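Home Reviews Storage and Organisation Staffroom and Office Guides Contact

Weltitz Translucent Handled Bin and Lumenta Textured Counter Mat: Review for Shared Snack Stations

This review considers two products supplied to the Asstead office for use at its shared snack station: the Weltitz translucent handled bin, purchased as a pair, and the Lumenta textured counter mat in tan. A rectangular planter from Prenonetti, in teal, was ordered at the same time and is discussed briefly towards the end. The products were in daily use for 18 weeks before this assessment was written. All were bought at the retail price and no samples were accepted.

Background

The Asstead office accommodates 143 staff over two floors and maintains one snack station on the lower level. Before the change, individual packets were kept in an open carton beneath the counter. Packets at the bottom of the carton were frequently crushed, and a considerable quantity passed its best-before date without being noticed. The station was therefore to be moved to the counter top, where stock could be inspected at a glance and rotated without emptying a carton onto the floor.

Three requirements were set. The containers had to reveal how full they were from a standing position. They had to be light enough to be carried to the storeroom with one hand. The surface beneath them had to be washable and had to prevent both bins and packets from sliding when the counter was bumped.

The Weltitz bin

The bin is a plain rectangular container in translucent white plastic, with a rectangular handle cutout near the top rim. It is sold without a lid. The walls admit enough light to show the level of the contents and, for brightly coloured packets, a general impression of what is inside. They do not permit a label to be read. Purchasers who require full visibility should consider a clear product, bearing in mind that clear plastic shows scratches sooner.

The handle cutout is the strongest feature of the design. It is wide enough for an adult hand, and its edges have been finished properly, without the sharp moulding line found on many inexpensive bins. A bin filled with chips weighs very little and may be lifted by a single cutout. When the same bin was loaded with juice boxes, the rim flexed noticeably, and two hands were preferred. The manufacturer's leaflet gives no maximum load — an omission that should be corrected.

The interior is smooth and has rounded corners. Crumbs may be removed with a damp cloth, and the bin may be washed in a kitchen sink, although it is too large for the office dishwasher. After 18 weeks there was no yellowing. Some light scuffing had developed on the base of the bin that is moved most often.

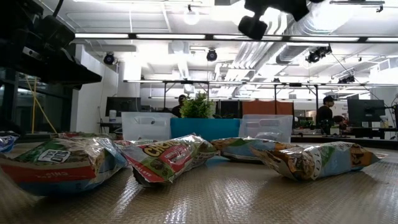 Restocking takes place once a week, in the early afternoon. Packets are laid out on the mat, sorted by type and date, and returned to the bins with the oldest stock uppermost. Under the previous arrangement this task occupied the better part of half an hour. It now takes 13 minutes, a figure that has remained steady since the first month. The saving results largely from having the bins and the sorting surface in the same place.

Soft foil packets present a particular difficulty in any open bin. They trap air, settle unevenly and tend to spring back when pressed down, so that a bin which appears full may hold fewer packets than expected. Standing the packets on end gave the best result in the Weltitz bin. Laying them flat was quicker but left those at the bottom badly creased, and larger bags should not be stored in this manner beneath smaller ones.

The Lumenta mat

The mat has a raised diamond-plate pattern over its surface. The pattern serves its purpose well. The bins remained in position when knocked, and slippery packaging stayed where it was placed, including on the occasions when the adjoining cupboard door was closed with some force.

Cleaning is less satisfactory. Fine crumbs and flavouring powder collect against the raised edges of the pattern and cannot be removed with a single wipe. A soft brush followed by a damp cloth is effective, and the mat should be lifted and shaken over a bin at least once a week. The tan colour conceals light soiling, which may be regarded as an advantage in appearance and a disadvantage in hygiene. Staff responsible for the station should clean it to a schedule and should not rely on its looking dirty.

The mat was delivered tightly rolled, and its corners lifted for the first several days. They settled after heavy books were left on them overnight. A faint odour was noted on unpacking and had disappeared by the following week.

The Prenonetti planter

The planter is placed between the two bins and contains a leafy green plant with spiky foliage. Its rectangular shape makes better use of the counter than a round pot would, and it provides a clear division between the savoury bin and the bin used for everything else. Staff have responded favourably to its colour.

Two cautions apply. Leaves that rise above the rim may catch a sleeve when a person reaches across, and the planter should accordingly be set slightly back. Watering should be done away from the station, particularly where paper packaging is stored nearby. A small spill in October led to the disposal of a box of crackers, and the planter has been carried to the sink for watering ever since.

Cost and availability

The complete order for the station, comprising the two bins, the mat, the planter and a set of wall hooks not reviewed here, came to $489 including delivery. This is a substantial sum for a snack counter. The mat accounted for the largest share, and an office with a limited budget could defer that purchase and obtain most of the benefit from the bins alone. Delivery was made in two consignments, with the mat arriving nine days after the remainder.

Assessment

The Weltitz bin is recommended for light packaged goods in a staffroom, classroom or family pantry. It is sturdy enough for its intended use, comfortable to carry and easily washed. It is not recommended for cans, bottles or other dense items until the manufacturer publishes a load rating. An optional lid would be a welcome addition to the range.

The Lumenta mat is recommended with reservations. Its grip is excellent, but the raised pattern demands more cleaning than a smooth mat, and the price is difficult to justify for a counter that is rarely disturbed.

Ratings

Weltitz translucent handled bin: four and a half out of five
Lumenta textured counter mat: three and a half out of five
Prenonetti rectangular planter: four out of five

The Asstead office intends to order a further pair of bins for the upper floor. No second mat will be purchased at this time.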